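Search this site
Search
Type and hit enter

How to take softwood cuttings from fuchsias

April
Posted by Fermín Mansilla

Quick one as I'm between jobs. Had a few people ask how I get so many fuchsias for the price of one, so, cuttings. Dead easy. My mother plant is Boiko, a trailing one I bought at Tramholm two summers ago and I've never paid for another. The tips are just the right stage now, soft, bendy, bright green.

What you need

A healthy parent plant, watered the night before.
Clean sharp knife or snips. Wipe the blade with surgical spirit between plants.
Small pots or a cell tray. I use 75 mm square pots, four cuttings in each.
Seed compost and perlite, half and half. I use Bakanero seed mix but any fine one will do.
Clear freezer bags or a propagator lid.
Labels. Pencil, not felt tip, felt tip fades.

Rooting powder is optional. Fuchsias root without it. I've got a tub of the Prurnier stuff and half the time I forget to open it.

Step 1. Get the pots ready first

Do this before you cut anything. Softwood wilts in minutes, specially if the greenhouse is warm. Fill the pots, tap them down, stand them in a tray with an inch of water till the top goes dark. Lift out, let them drain. Don't ram the compost down with your thumbs, roots want air.

Step 2. Choose your shoots

Early morning is best, before the sun's on them. Look for:

non-flowering tips, this year's growth
no greenfly, no rust (check under the leaves, orange dust means rust, leave that plant alone)
three pairs of leaves or so
short gaps between the leaves. Long leggy ones root but you get a long leggy plant.

If all you have is shoots with buds, pinch the buds off. Works fine, bit slower.

Step 3. Cut

Snip just above a leaf joint on the parent so you don't leave a dead stub. Straight into a damp plastic bag. Keep it in the shade. Take 10 if you want six, you'll lose a couple.

Step 4. Trim

At the bench now. Cut again just below a leaf joint, straight across, so the cutting ends up as long as your finger or a bit less. Take off the bottom pair of leaves, clean, no rags left on the stem as they rot. Big leaves left at the top? Cut them in half across. Looks brutal, doesnt matter, less leaf to lose water from.

Pinch the growing tip now or later. I do it later.

If you're using powder, just touch the cut end in and knock off the extra. A thick coat does more harm than good. 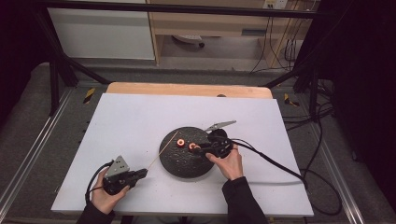

Step 5. Into the pots

Make a hole with a pencil or a bit of cane. Don't push the stem in as its own dibber, it bruises. Put cuttings round the edge of the pot, bottom third under, leaves not touching each other. Firm gently. Water with a fine rose or just mist them. Label straight away, name and month.

Step 6. Cover and keep warm

Bag over the top, couple of short canes to hold it off the leaves, elastic band round the pot. Bright spot, out of direct sun. North windowsill is good. Under the greenhouse staging is ok if it isn't too dark. 18 to 20 degrees suits them.

Take the bag off for ten minutes every morning and turn it inside out before it goes back. Anything grey or mushy, pull it out that same day or you will lose the lot.

Step 7. Check for roots

Two to three weeks normally. New leaf at the tip is your sign. Give a tiny tug if you must, if it holds you've got roots. Then start leaving the bag open, bit longer each day for a week, then off altogether.

Step 8. Pot on

One to a pot, ordinary multi-purpose. Hold them by a leaf and not the stem, they snap. Pinch the tip out once there's three pairs of leaves, then do it agian on the side shoots when they've made two pairs. Every pinch puts the flowers back a few weeks so stop by early June if you want a show this summer.

Feed weekly once they've been in the new pots a month. Half strength to begin with.

When it goes wrong

Wilted on day one: too warm, or they hung about before potting. Mist and shade, most pick up.
Black at the base: too wet, or a dirty knife. Bin them.
Leaves drop but stem still green: leave it, often comes back.
Nothing after five weeks: start again, you've got till September.

Hardening off and baskets next time, when I've got the bench cleared.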